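Issa Awwad
5/23/22

1/ New week, new demos. I drive the arm in the simulated kitchen by remote control, and the policy learns from my driving. We call this project Dotovier.

2/ First task is the small framed picture. I open the fingers wide and come at it slowly from above. Please do not hurry this part, the policy copies my bad habits also.
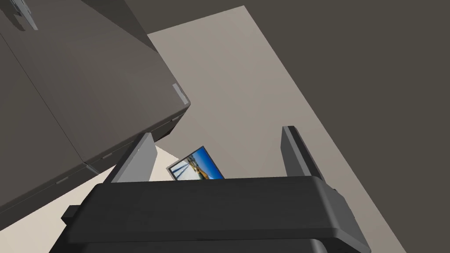 3/ We have 114 demos now. I deleted 5 of mine where I was fighting the controller. My colleague says keep them. I am not convinced.

4/ The counter is harder for me. The view is tilted and my wrist wants to correct it every time.

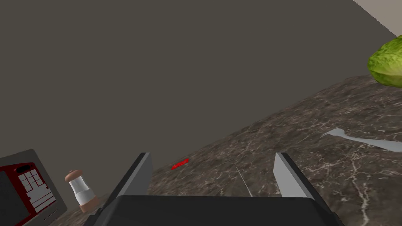 Gripper view over the marble counter, fork and lettuce on the right.

5/ Goal for August is 647 demos. If you teach by teleoperation too, how long is your session? After up to 80 minutes my hands become lazy.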